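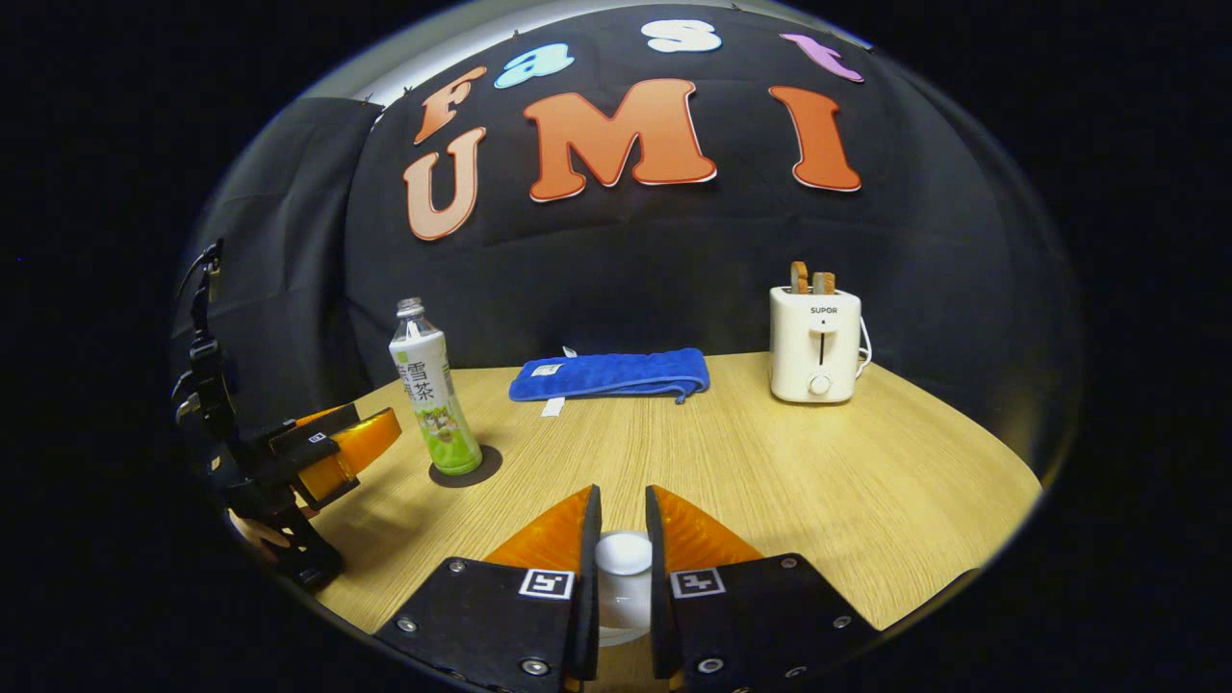
4.2 Bottled tea and the afternoon break

Green tea in plastic bottles (Figure 3) gave us the liveliest part of the diary data. Of the 3890 drink entries, 1248 were for cold bottled tea, well ahead of the 732 for tea brewed at a desk. We had expected the reverse! Iyengar and Chacko coded every entry by hour and by company, and the pattern is wonderfully clear - bottled tea clusters between three and five, and most of it is drunk with someone else. Brewed tea belongs to the morning and is mostly drunk alone. Diaries from the Jonar office follow the same curve but start an hour later, in line with its shift times. Entries from May show more bottled tea at every site, and we return to the effect of warm weather in Section 4.3.

Figure 3. Bottled green tea on a light wooden tabletop.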